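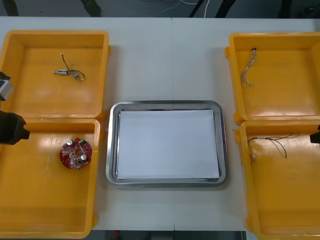 # 결혼식이 끝난 뒤에 시작되는 일: 그레베티(Grevetti) 스튜디오 인터뷰

2019-04-06, 브렐텐(Brelten)

그레베티 스튜디오는 브렐텐 역에서 걸어서 갈 수 있는 작은 사진관이다. 간판에는 "결혼, 가족"이라고만 쓰여 있다. 이곳을 혼자 운영하는 사진가는 이름을 쓰지 않는 조건으로 인터뷰를 허락해 주었다. 사진을 찾는 손님들도 그냥 "그레베티"라고 부른다고 한다. 그래서 이 글에서도 "사진가"라고만 쓰겠다.

나는 촬영에 대한 이야기보다 촬영 다음의 이야기를 듣고 싶었다. 사진을 고르고, 색을 맞추고, 앨범을 만들고, 파일을 보관하는 일이다. 대화는 두 언어를 섞어서 했고, 내가 나중에 한국어로 옮겼다. 옮긴 문장은 사진가에게 소리 내어 읽어 주고 확인을 받았다. 어색한 곳이 남아 있다면 내 책임이다.

약속은 오전이었는데 사진가는 벌써 커피를 두 잔째 마시고 있었다. 전날 밤에 앨범 교정지가 도착해서 늦게까지 보았다고 했다.

"어제 온 것은 다시 보내야 해요. 가운데 접히는 곳에 신부 할머니의 얼굴이 들어갔어요. 화면에서는 괜찮았는데 종이에서는 코가 반으로 나뉘었습니다. 제 잘못이에요. 매년 한 번은 이런 실수를 해요."

## 고르는 일

사진가가 지금까지 찍은 결혼식은 197건이다. 이 숫자를 바로 말할 수 있는 까닭은 계약서에 번호를 붙이기 때문이다. 첫 계약서가 1번이고, 지난주에 서명한 계약서는 아직 찍지 않았으므로 이 숫자에 들어가지 않는다.

하루 결혼식에서 사진가는 보통 2,000장을 찍는다. 나는 이 숫자를 듣고 조금 놀랐다. 필름 시대에 사진을 배운 사람이라고 들었기 때문이다.

"필름 때는 훨씬 적게 찍었지요. 그때는 손님도 그것을 알고 있었어요. 지금은 카메라가 빠르고, 눈을 감은 사람이 한 명만 있어도 단체 사진을 못 쓰니까 여러 번 누릅니다. 단체 사진 하나에 열 번 넘게 누를 때도 있어요. 저는 그것이 부끄럽지 않아요. 부끄러운 것은 안 고르고 그대로 주는 거예요."

고르는 순서는 정해져 있다. 결혼식 다음 날은 아무 사진도 보지 않는다. 그다음 날 아침에 처음부터 끝까지 한 번 보고, 초점이 틀린 것과 눈을 감은 것을 뺀다. 여기서 별점은 주지 않는다. 두 번째로 볼 때 비슷한 것끼리 묶고, 묶음마다 한 장이나 두 장만 남긴다. 세 번째로 볼 때는 소리를 끄고 시간을 잰다고 했다.

나는 "소리를 끈다"는 말을 이해하지 못해서 다시 물었다.

"평소에는 음악을 들으면서 일해요. 그런데 음악이 좋으면 사진도 좋아 보여요. 첫 번째와 두 번째는 괜찮지만, 마지막에는 위험합니다. 슬픈 노래가 나올 때 고른 사진은 나중에 보면 그냥 어두운 사진이에요."

가장 최근의 결혼식은 드라수스(Drasus) 강가의 식당에서 있었다. 그 부부에게는 461장을 보냈다. 사진가의 기준으로는 조금 많은 편이다. 양쪽 가족이 모두 컸고, 신랑의 친척들이 멀리서 왔기 때문에 한 사람도 빠지지 않게 넣고 싶었다고 한다.

"손님이 '안 고른 것도 전부 주세요' 하고 부탁할 때가 있어요. 저는 안 드립니다. 계약서에 그렇게 썼고, 처음 만날 때 그 줄을 같이 읽어요. 읽을 때는 모두 고개를 끄덕이는데, 결혼식이 끝나면 절반은 잊어버리세요. 그러면 저는 그 줄을 사진으로 찍어서 보내 드리지요."

화를 내는 손님은 없느냐고 물었다. 있다고 했다. 한번은 신부의 어머니가 사진관에 와서 의자에 앉은 채로 점심시간까지 가지 않았다. 사진가는 결국 어머니가 나온 사진만 따로 모아서 화면으로 같이 보았다. 어머니는 그중에서 세 장을 골랐고, 두 장은 이미 보낸 사진에 들어 있던 것이었다.

"세 번째 사진은 제가 잘못 뺐더라고요. 초점이 조금 뒤에 있었어요. 그런데 표정이 좋았어요. 그날부터 초점만 보고 빼지 않습니다. 그 어머니는 지금도 11월이 되면 가족사진을 찍으러 오세요."

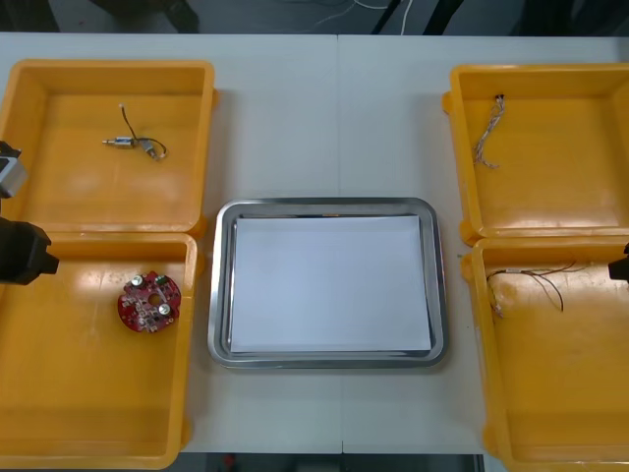
## 색과 피부

색 보정에 대해서 물을 때 나는 유행에 대한 대답을 기대했다. 요즘 결혼사진에는 갈색이 많고, 초록색이 회색처럼 보이는 사진이 많다. 사진가는 이 주제를 별로 좋아하지 않는 것 같았지만 길게 대답해 주었다.

"부탁하시면 합니다. 다만 피부는 따로 둬요. 나무가 갈색인 것은 괜찮아요. 사람이 갈색 종이처럼 보이면 안 돼요. 십 년 전에는 모두가 색을 하얗게 날려 달라고 했어요. 그때 제가 만든 앨범을 지금 보면 드레스에 주름이 하나도 없어요. 드레스를 만든 사람에게 미안하지요."

모니터는 한 달에 한 번 측정한다. 벽은 회색으로 칠했고, 창문에는 두꺼운 커튼이 있다. 책상 위의 등도 항상 같은 것을 쓴다. 등이 고장 났을 때 급하게 동네 가게에서 다른 것을 사서 썼는데, 그 주에 보정한 사진은 전부 다시 해야 했다고 한다.

피로연장의 빛이 가장 어렵다고 했다. 브렐텐에서 결혼식을 많이 하는 크라머(Kramer) 홀은 천장이 높고 벽이 나무로 되어 있다. 저녁이 되면 밴드가 보라색 조명을 켠다.

"벽에서 주황색이 돌아오고, 무대에서 보라색이 와요. 얼굴 반쪽은 오렌지, 반쪽은 포도입니다. 예전에는 양쪽을 다 고치려고 했어요. 지금은 한쪽만 고쳐요. 보통 주황색 쪽을 자연스럽게 하고, 보라색은 조금 약하게만 해요. 파티였으니까 파티처럼 보여도 되지요. 정말 안 되면 흑백으로 하지만, 한 앨범에 흑백이 너무 많으면 손님이 알아요. '이날 조명이 안 좋았어요?' 하고 물으세요."

나는 홀에 미리 부탁해서 조명을 바꿀 수 없는지 물었다. 사진가는 웃으면서 밴드에게는 부탁해 보았다고 했다. 첫 춤을 추는 동안만 보라색을 끄는 것으로 약속했는데, 밴드는 첫 춤을 언제 시작하는지 몰랐고, 사진가가 손을 흔드니까 드럼 연주자도 같이 손을 흔들어 주었다.

피부를 고치는 일에 대해서는 규칙이 하나 있다. 두 주 뒤에 없어질 것은 지운다. 여드름, 모기 물린 자국, 면도하다가 다친 곳이 그런 것이다. 점이나 흉터는 본인이 말하지 않으면 그대로 둔다. 신랑의 눈썹에 있는 흉터를 지웠다가 다시 넣은 적이 있다. 신부가 그 흉터를 찾았기 때문이다.

"다시 넣는 데에는 1분도 안 걸렸어요. 원본이 있으니까요. 그런데 그 전화를 받을 때 제 귀가 빨개졌습니다."
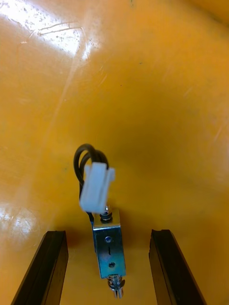
*윤이 나는 주황빛 노란 표면, 흰 반사와 가는 긁힌 자국.*

보정 시간을 줄이기 위해서 자동 프로그램을 쓰는지도 물었다. 밝기를 비슷하게 맞추는 데에는 쓴다고 했다. 실내에서 실외로 나가는 순간, 예를 들어 부부가 문을 열고 계단으로 나오는 순간에는 프로그램이 자주 틀린다. 그래서 그 부분은 한 장씩 손으로 한다. 손님들이 가장 오래 보는 부분도 보통 그 계단이다.

## 앨범은 24쪽부터

그레베티의 기본 앨범은 24쪽이다. 쪽수를 늘릴 수는 있지만 사진가는 먼저 권하지 않는다. 사진관의 책장에는 견본이 네 권 있고, 그중 한 권은 모서리가 많이 닳아 있었다. 새것으로 바꾸지 않느냐고 물으니 일부러 그대로 둔다고 했다. 손님이 견본을 만지면서 몇 년 뒤에 표지가 어떻게 되는지 볼 수 있기 때문이다.

"리넨 표지는 손때가 타요. 가죽은 긁힙니다. 저는 둘 다 좋아하지만, 아기가 있는 집에는 가죽을 말씀드려요. 닦을 수 있으니까요. 하얀 리넨을 고르신 분들은 앨범을 상자에서 잘 안 꺼내요. 그게 아까워요."

앨범의 순서는 시간 순서를 따른다. 이것은 당연한 이야기로 들리지만, 사진가는 한동안 다르게 만들었다. 가장 멋진 사진을 처음에 놓고, 비슷한 색끼리 모으고, 준비하는 장면을 중간에 넣었다. 잡지처럼 보여서 자랑스러웠다. 그런데 손님들이 앨범을 다른 사람에게 보여 줄 때 설명을 많이 해야 했다.

"한 손님이 자기 이모에게 보여 주는 것을 옆에서 보았어요. '아니요, 이것은 아침이고, 아까 것은 저녁이에요.' 계속 이렇게 말하더라고요. 이모님은 안경을 벗으셨어요. 그 뒤로는 아침, 낮, 저녁입니다."

한 면에 사진을 몇 장 넣는지도 물었다. 정해진 숫자는 없지만, 큰 사진 한 장만 있는 면을 꼭 넣는다. 그 면에는 부부의 사진이 올 때도 있고, 빈 의자들이나 비 오는 주차장이 올 때도 있다. 부부가 "이 사진은 왜 이렇게 커요?" 하고 물어서 작게 줄인 적이 여러 번 있다. 주차장 사진은 한 번도 살아남지 못했다.

사진가는 이 부분을 이야기할 때 자리에서 일어나서 앨범을 한 권 가져왔다. 자기 부모님의 앨범이었다. 검은 종이에 사진을 붙이고 사이에 얇은 반투명 종이를 넣은, 오래된 방식의 앨범이다. 사진은 모두 해서 열한 장밖에 없었다. 한 장은 떨어져서 없어졌고, 종이에는 풀 자국만 남아 있었다.

"이 자리에 무슨 사진이 있었는지 어머니와 아버지의 말씀이 달라요. 어머니는 케이크라고 하시고, 아버지는 자동차라고 하세요. 두 분 다 확실하다고 하십니다."

나는 그 앨범을 넘기면서 지금의 앨범이 너무 두껍지 않은가 생각했고, 그렇게 물어보았다. 사진가는 한참 생각하더니 가격 이야기를 했다. 앨범이 얇으면 손님이 비싸다고 느낀다. 종이의 두께와 인쇄의 질이 같아도 그렇다.
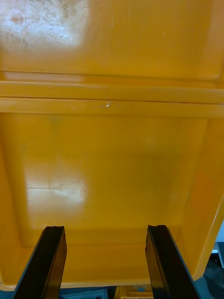
그래서 가격표를 바꾸었다고 한다. 예전에는 촬영, 파일, 앨범을 하나로 묶어서 한 가지 가격만 썼다. 지금은 세 줄로 나누어서 쓴다. 앨범을 원하지 않는 손님은 앨범의 가격을 내지 않아도 된다. 처음에는 앨범 주문이 없어질까 봐 걱정했는데, 조금 줄었다가 다시 늘었다.

"일 년이나 이 년 뒤에 주문하는 분들이 생겼어요. 결혼식 직후에는 돈이 없지요. 여행도 가야 하고, 집도 있고요. 나중에 와서 '이제 만들고 싶어요' 하세요. 그때는 고르는 사진이 달라요. 직후에는 자기 얼굴이 예쁜 것을 고르고, 나중에는 다른 사람들이 나온 것을 고르세요. 그 사이에 돌아가신 분이 있을 때도 있고요."

그럴 때 사진가는 파일을 다시 열어서, 보내지 않은 사진 중에 그 사람이 나온 것이 있는지 찾아본다. 이 일에는 돈을 받지 않는다. 계약서에 쓰여 있는 일도 아니다. 앞에서 안 고른 사진은 주지 않는다고 했으므로 나는 그 점을 물었다.

"네, 그것은 규칙을 어기는 거예요. 초점이 안 맞아도 드려요."

## 보관

파일은 세 곳에 둔다. 한 벌은 사진관의 디스크에, 한 벌은 집의 디스크에, 나머지 한 벌은 돈을 내고 쓰는 온라인 저장소에 있다. 촬영하는 동안에는 카메라가 카드 두 장에 동시에 기록한다. 집에 돌아오면 옷을 갈아입기 전에 복사부터 시작한다.

"정장을 입고 부엌에 서서 빵을 먹으면서 기다려요. 한 번 앉으면 잠이 들거든요. 복사가 끝나면 파일의 숫자를 비교하고, 처음과 마지막과 중간을 열어 봐요. 그다음에 구두를 벗습니다."

잃어버린 적이 있는지 물어보는 것은 조금 미안했지만 물었다. 결혼식 사진을 잃어버린 적은 없다. 가족사진은 한 번 있다. 카드를 비우는 순서를 바꾸어서, 아직 복사하지 않은 카드를 포맷했다. 복구 프로그램으로 거의 다 찾았지만, 막내 아이가 혼자 나온 사진은 찾지 못했다. 사진가는 그 가족에게 바로 전화해서 사실대로 말하고 다시 찍자고 했다.

"다시 찍은 날에는 아이의 앞니가 없었어요. 그래서 그 가족의 벽에는 앞니가 없는 사진이 걸려 있습니다. 부모님은 이쪽이 더 좋다고 하시는데, 저를 위로하는 말씀인지도 모르지요. 지금은 카드에 색 테이프를 붙여요. 복사한 카드는 상자에 뒤집어서 넣고요."

보관 기간은 계약서에 십 년으로 되어 있다. 십 년이 지난 파일을 정말 지우느냐고 물으니, 아직 하나도 지우지 못했다고 했다. 디스크의 가격은 점점 내려가지만 디스크의 수는 늘어난다. 오래된 디스크는 해마다 11월에 새 디스크로 옮긴다. 그때는 결혼식이 적어서 시간이 있다. 옮기는 동안에 옛날 사진을 보게 되므로 예정보다 항상 오래 걸린다.

"제가 첫해에 찍은 결혼식이 있어요. 지평선이 다 기울어졌어요. 정말로 전부요. 그때 저는 그것이 역동적이라고 생각했어요. 그 부부가 지금도 동네에 살아서 가끔 빵집에서 만나요. 만나면 저는 고개를 조금 기울이고 인사합니다. 그분들은 이유를 모르세요."

## 혼자 일하는 것에 대하여

사진가는 결혼식 날에만 보조 사진가를 부르고, 나머지 일은 전부 혼자 한다. 편집을 다른 회사에 맡기는 사진가들이 많아졌다는 이야기를 내가 꺼냈다. 사진가도 한 번 맡겨 보았다고 한다. 결과는 깨끗했고 빨랐다. 그런데 손님이 전화로 어떤 사진에 대해서 물었을 때, 그 사진이 어느 것인지 바로 생각나지 않았다.

"보통은 '교회 뒤에서 동생이 넥타이를 고쳐 주는 사진'이라고 하면 바로 알아요. 며칠 동안 봤으니까요. 그때는 파일을 찾아봐야 했어요. 손님이 기다리는 동안 제가 마우스를 누르는 소리가 전화에 들렸을 거예요. 나쁜 방법은 아니에요. 일 년에 마흔 번씩 찍는 사람은 그렇게 해야지요. 저는 그렇게 많이 안 찍으니까요."

많이 찍지 않는 것은 허리 때문이기도 하다. 결혼식 다음 날에 사진을 보지 않는다는 규칙도 원래는 허리 때문에 생겼다. 하루를 누워서 보내고 나면 전날의 기분이 조금 없어지고, 고르는 일이 쉬워진다는 것은 나중에 알았다.

여름에는 토요일이 거의 다 차 있다. 그래서 친구의 결혼식에 손님으로 간 일이 별로 없다. 한번은 손님으로 갔는데, 케이크를 자를 때 자기도 모르게 앞으로 나가서 한쪽 무릎을 꿇었다. 손에는 카메라 대신 샐러드 접시를 들고 있었다. 그 모습은 그날의 사진가가 찍어서 앨범에 넣었다.

새로 시작하는 사람에게 해 주고 싶은 말이 있느냐고 마지막에 물었다. 사진가는 이런 질문을 받으면 항상 장비 이야기를 하게 된다고 하면서, 이번에는 안 하겠다고 했다.

"첫 앨범은 자기 돈으로 한 권 더 만들어서 갖고 있으세요. 화면에서 보는 것과 정말 달라요. 그리고 계약서에 점심을 쓰세요. 저는 몇 년 동안 안 썼습니다. 저녁 여덟 시까지 주머니에 있는 비스킷만 먹었어요. 지금은 '따뜻한 식사 한 번'이라고 쓰여 있어요. '따뜻한'을 꼭 넣어야 해요. 안 넣으면 샌드위치가 옵니다."

이야기가 끝났을 때 앨범 회사에서 전화가 왔다. 할머니의 얼굴이 접힌 그 앨범에 대한 전화였다. 사진가는 교정지를 창가로 가져가서 커튼을 열고 통화했다. 나는 손으로 인사를 하고 나왔다.

그레베티 스튜디오의 상담은 예약을 해야 하고, 첫 상담에는 비용이 없다. 견본 앨범은 예약하지 않아도 문이 열려 있는 시간에 볼 수 있다.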